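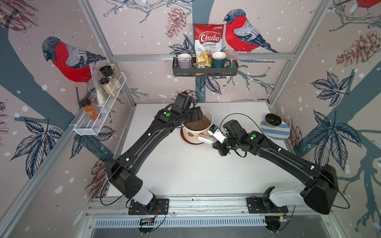 The stop button did exactly what it was wired to do, the cell engineer said, and the wiring was the problem. He said it within the first few minutes of our visit to the Meltico site at Kimaro in May, before we had our visitor badges on, and most of the afternoon was spent working out what he meant.

Meltico runs a hall of small two-arm cells in which household handling tasks are tried and repeated. Our group from Bralomach had asked to see the pot-cleaning cell in particular, following the fault report that Meltico circulated to its integration partners earlier in the spring. The report is short and leaves out a good deal. What follows is my account of the tour, written for colleagues who work on paired arms and were unable to attend.

The cell

Both arms are bolted to one aluminium rail along the near side of a white table. The left arm steadies a white pot by reaching into it with the gripper. The right arm holds a brush and works the bristles against the outside wall, where there is a dark patch to be removed. The pot sits on a cork trivet and is full of brown liquid while this goes on. Several of us asked why it is not emptied first. The reply was that the task sheet calls for a full pot, the added mass being part of what is under test.

Each arm has its own controller. A coordinating program called Kokex sits above both and issues matched motion segments, so that the left arm is told to hold for as long as the right arm is told to scrub. Kokex does not close any force loop itself. It sends a segment, waits for both arms to report completion, and sends the next one. If either arm reports an error, the segment is abandoned.

The point of interest is what "abandoned" means, and it took some time on the day to get a clear answer. Kokex stops issuing new segments. It does not withdraw the one already running. An arm that has not itself faulted will carry its current segment through to the end.

The fault

The incident happened during an ordinary run with an operator present. The left arm lost its encoder signal at the wrist and went into a protective stop with the gripper open. Its controller did this correctly. The right arm was part of the way through a scrubbing segment and saw no error of its own, so it went on pressing the brush against a pot which was no longer being held.

A loose pot offers less resistance than a held one. The right arm was running a light force target, noticed the drop in reaction, and advanced to restore it. This behaviour is sensible with the pot held and was the direct cause of the spill. The pot moved 13 cm across the table, came off the trivet, met the base of the left arm and tipped.

The operator pressed the stop button at once by her own account, and the log supports her. The button was wired into the left controller only. That arm was already stopped. The right arm ran on for a further 11 seconds until the segment finished, by which time the liquid had crossed the rail and gone into the ventilation grille below it.

Nobody was hurt and the liquid was at room temperature. Meltico lost one circuit board, the one mounted near the left base, and had the cell out of use for seven working days. Most of that time went on drying and inspecting the duct under the grille. The board was changed in a morning.

Why the button was wired that way

The cell was built with a single arm. The stop circuit was installed and tested in that form, and the test certificate was valid. When the second arm was added, the plan was to daisy-chain the circuit through both controllers. The second controller was supplied with a bridging plug fitted across its stop input, as is normal for bench commissioning, and the plug was left in. With the plug in place the controller reports a healthy stop circuit at all times.

We were shown the plug. It is a small grey part with no flag or streamer on it, and once the rear cover is on it cannot be seen. I would not have found it either without taking the cover off.

The weekly check did not catch it. The check sheet said to press the button and confirm that the arm stops, in the singular, and the wording had not been changed after the second arm arrived. Operators carried it out with the left arm moving and the right arm parked. The sheet was signed every week and every signature was honest.

One of our party asked whether Kokex should be expected to catch such a thing. Meltico's view is that it should not. Kokex is ordinary software on an ordinary computer and has no safety rating, and they do not want anyone to rely on it. I agree with that, although I think it should still cancel running segments, as a matter of protecting the workpiece.

What has been changed

The bridging plug is gone and the stop circuit now runs through both controllers in series. Pressing the button removes drive power from both arms. We saw this shown with both arms in motion, twice, at low speed and then at the working speed. The stop was clean each time. There was a slight nod of the right elbow as the brake took up, and the brush stayed in the gripper.

A cross-link has also been added between the controllers, in hardware, so that a protective stop on one arm causes a protective stop on the other. This would have dealt with the original fault without any action by the operator.

The force routine has been given a travel limit. If the brush advances more than 2 cm beyond the taught surface in search of resistance, the arm halts and reports an error. The figure was chosen by trial. A tighter limit gave false halts, largely from the bristles splaying as the brush wears, and they are not yet sure it will suit other brushes.

The gripper behaviour on a fault has been left alone for now. The left gripper still opens on loss of encoder signal. There was a fair amount of argument about this over tea. Opening is the right default when a hand might be trapped. For a gripper steadying a full pot, freezing in place would be better. Meltico would like to make the choice per task, and the arm supplier would like it fixed at the factory. I could not see a way to settle it from where we were sitting.

The encoder fault

Less was said about this than I had hoped. The loss of signal was traced to the cable where it loops over the wrist joint. The cables run along the outside of both arms, with slack left above the joints, and in the holding posture the left wrist is bent well down for long periods with small corrections all the time. The conductor had broken inside sound insulation. There was nothing to see from outside, and the resistance reading was normal until the cable was flexed by hand.

The replacement is of the same type. The loop has been made larger and is now clipped further back along the forearm. Meltico has begun changing these cables on a fixed interval across the hall, and some 11 cells have been done. When asked how the interval was arrived at, the engineer said it was a guess and that they would shorten it if another one failed. I would have preferred a flex test on a sample of the cables removed. These have been kept in a labelled box, so it can still be done.

Liquids near the rail

The grille runs along the table just below the rail, directly in the path of anything spilt towards the arms. It is there for cooling and cannot simply be closed off. A raised lip has been drawn up and was shown to us as a sketch. It had not been made. In the meantime the procedure calls for an absorbent mat to be within reach of the operator. The small boards by the arm bases are open, and covers for them are also at the drawing stage.

I raised the matter of hot contents. The present task is done cold, but a pot with food residue in it invites someone to try it warm sooner or later. Meltico said a hot trial would need a new risk assessment and a guard across the front of the table. There is no such trial planned.

Points for our own cells

We have paired arms on the same kind of rail, and ours were also bought one at a time. I have asked for the following to be done before the next round of trials.

Remove the rear cover of every controller and look for a bridging plug. Do not rely on the status screen.

Reword the stop check so that both arms are moving when the button is pressed, and have the stopping of each arm recorded on its own line.

Pull the encoder connector on one arm at low speed, with nothing in the grippers, and note what the other arm does. We have never tried this. Going by the Kokex settings file we use, I expect the other arm to carry on.

Put a travel limit on every routine that moves in search of a force. I found three of ours without one on the train home.

The remaining question is about the log. At Meltico the two controllers kept separate clocks, which had drifted apart, and the order of events at the start of the fault had to be worked out from the motor currents. They have now set both to take time from one source. Ours have never been compared, and I would like that done at the same time as the covers are off.

The tour closed at half past four with a walk through the cable store. Meltico has offered to send the revised circuit drawing once it has been signed off, and I will pass it round when it arrives.

Posted in: Site Visits / Robot Cells / Faults and Near Misses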